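8/4/22

Up at six to beat the heat and did the ironing first. The leaf cloth had been folded in the bag since the weekend and the creases were hard ones, so I used the steam setting and a damp tea towel and went over it twice. It smelled a little of the shop. Iron off by seven, coffee, then over to Grenthorpe with the cloth rolled around a cardboard tube so I wouldn't have to do it all again.

Traffic was light. I stopped at Gamage for zip ties on the way. They had black and white, and the white were cheaper, $1.59 against $2.46 for a bag of 50. I took two bags of white. I also looked at their hooks and didn't buy any, which I regret a little now. Their door has a new bell on it that plays four notes.

The plan for the day was the floor, the walls and something to hang things from. I did the floor first. The pale cloth with the gray-green vines is the one I bought at Clena in the spring, thinking it would be kitchen curtains. It was never going to be kitchen curtains. The vines want to be seen flat, with the little brown flowers spread out between them, and on a window all of that would have disappeared into folds. I laid it out, smoothed it from the middle with the side of my hand, and turned it once so the stems ran the way I wanted. Then I turned it back. Sille says I always do this, put a thing down, turn it, and put it back how it was, and I expect she's right, but I like to have seen it the other way.

The walls took longer. The crimson medallions on the speckled off-white are much bolder than the floor, and they are the kind of motif that shows it when you hang them crooked. I measured from the top beam and made pencil marks on a strip of masking tape. The left wall came out a hair lower than I wanted on the first try. I took it off and did it over. The back one went up the first time. By the third I had a system, which was to fix the top edge, let the rest hang, go and do something else for five minutes, and then do the bottom.

I keep calling them dahlias. They might just as well be mandalas, or something off a lace tablecloth. The label only said Pliltetel, and I don't know if that's the pattern or the maker.

Lunch was the cold rice with cucumber, eaten standing. I drank two glasses of water and then a third. There's a fan in the corridor, and I had the door propped open with the toolbox to get some of it.

I had asked for opinions last night about whether vines and medallions could be in the same place at all, and sent out a few words on the colors. I'd already made up my mind by the time I asked, so it wasn't a very fair question.
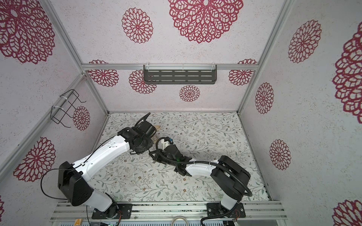

Eirini Panagiotou's answer came around one o'clock and was that two patterns can live together if one is big and one is small, and if they don't fight over the same color. Crimson and gray-green are far enough apart, in her view, that each will leave the other alone. She would have gone plain on one side for a rest. She also said to hang the loud one vertical and lay the quiet one down, never the reverse, as a loud floor makes people look at their feet. I hadn't thought of it as a rule but it's what I had done.

I thought about the plain side for a while. There is a length of gray linen in my closet that would do it. But then I'd have gray linen and crimson and leaves, three things to look at in place of two, and I'd have to hem it. I wrote back to thank her and said I'd live with it for a week.

After lunch, the hanging. I've had the dark gray metal shelf for years, the one with rows of slots in it. It was over the washing machine in the old apartment and before that it was Mother's. I've painted it once. The slots make it easy to tie up, and the ties went through without any trouble, up to the beam at the back. I'd been ready to drill, had the drill charged and in the car, and didn't need it. I pulled on it fairly hard with both hands before I let go. I won't put anything heavy on it all the same. Spools, maybe, or the tin of pins.

The black wire rack is from the box of kitchen odds and ends. I think it was sold for the inside of a cupboard door. It went on the left wall, near the corner post, also with white ties. I tried it higher and it covered more of a medallion than I could stand. I tried it farther in and it looked like something in a shop. Near the corner it minds its own business. One tie I pulled too tight before the rack was straight and had to snip off, and the end flew across the room. I looked for it and didn't find it.

White on black does show. I said to myself in Gamage that I wouldn't care, and at three in the afternoon I cared a bit, and by four I didn't anymore. Black ties on the rack would have been neater. If I'm in there again before November I might get a bag and change them over, it's only a few minutes' work. The shelf can stay white.

Things I wrote on the back of the receipt while I was there, copied here before I lose it:

The leaf cloth needs a backing if it's going to stay down. An old blanket, cut to size. Or felt, if Clena has it in a color that won't show through.

Bring the small scissors. The big ones are no good for ties.

Ask about the leftover piece of crimson. There's enough for a cushion front and I don't want it to end up as a rag.

Pencil marks on the tape, take off before they're baked on by the sun.

Sille Ásgeirsdóttir called while I was sweeping up and wanted to know how it was going. I told her the walls were done. She asked if they were straight. I said straight enough. She asked again. I said yes. She's coming by on the weekend with the sewing box and the good iron, and will look for herself. She also wants her ladder back, and I had forgotten it was hers.

I sat on the step stool for a bit after that, just to look. It's an odd thing to spend a day's work on, and I was pleased with it. The leaves calm the whole thing down. With a bare floor the crimson would have been too much, I'm sure of that now, and with bare walls the leaves would have looked like something left behind from a picnic. The speckle in the off-white helps too. I had taken it for dirt in the shop and nearly put it back on the pile, but it takes the glare off, and a small smudge from my thumb has already gone missing in it.
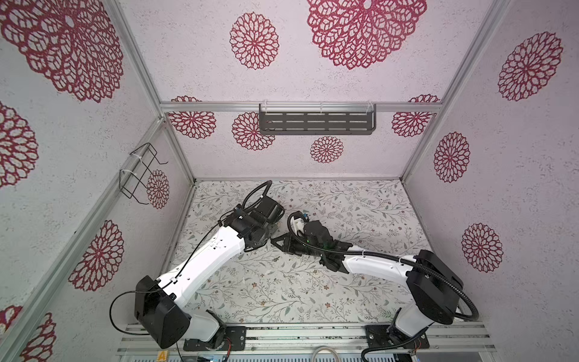
What I would do differently is start with the back wall and work outward. I started on the left out of habit, like reading, and so the left wall got all my mistakes. The back is the one everyone sees first. I would also buy more cloth than I need. I had figured it down to the last hand's width to save money, and there were moments around eleven this morning when I thought I'd be short and was already thinking up ways to hide a seam.

Money, for the record. The cloth was paid for in the spring and I'm not going to count it twice. The crimson was $9.00 off the remnant table. The ties I've already put down. Shelf and rack, nothing. Gas, I don't know. Lunch was from the fridge.

Knees sore from the floor part. I should have used the garden pad, which was in the car the whole time, under the drill. My hands smell like metal from the shelf and it hasn't come off with dish soap. I'll try lemon.

Home by half past five. The tomatoes on the balcony were flat out and I watered them before I took my shoes off. Two ripe ones, had them with salt. The neighbor's radio was on until eight, some ball game.

I got the gray linen out of the closet after supper anyway, just to see it next to a scrap of each. It isn't bad. With the leaves it's very nice, to be fair to Eirini, and with the crimson it goes a bit like a hotel. I folded it and put it back. Then I took it out again and left it on the chair, so I suppose I haven't decided. Sille can have a vote.

The closet needs doing while I'm at it. There were more things in there than I remembered: the yellow check, the brown corduroy with the hole, a bag of zippers, half a quilt. I could make the backing for the floor out of the quilt half if it's wide enough. I held it up against the hall door, and it may be, or it may be a little under. I'll measure it in the morning when the light is better and I'm not so tired — I've cut things wrong at this hour before, and it's the only quilt half I have.

Tomorrow the dentist at ten, then the post office. Put the small scissors in the bag tonight. Ladder by the door for Sille.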